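4. Trying the Numow kit on a park path

I'll say up front that I wanted to like the Numow. It's sold as an add-on: a camera, a small computer and a software license that together are supposed to let a slow delivery cart follow a path without GPS. We bought ours at list price, same as anybody would, and bolted it onto Gál, the cart we'd already been using for the tests in Section 3.

For the outdoor runs I picked the long avenue at Prulldale, mainly because it's awkward. The ground is pale packed earth, there's a proper concrete curb on the left, and on the right the path just sort of gives up and turns into grass (see Figure 2). Add tree shadows and you've got a nice mean little test for anything that hunts for edges!

We did 38 runs of 500 meters each, all at walking speed. On the curb side the kit was great, and I mean boringly great. The right side was another story. Dark shadow bands got read as the edge of the path over and over, and the cart would drift left to avoid a border that wasn't there. Turning on the "soft edge" setting helped a bit, though it also made the steering twitchy (the manual skips over this).

People on the path were handled fine, as long as they were walking and not too far ahead. 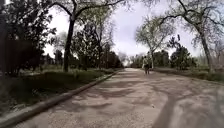 Figure 2. The avenue at Prulldale, with the curb on the left, tree shadows across the path and a person walking away near the right-hand side.

4.1 How it stacks up against Prarnlow

Prarnlow costs more and takes longer to set up, but it coped with the same shadows much better. If your route has curbs on both sides, I'd still save the money and get the Numow.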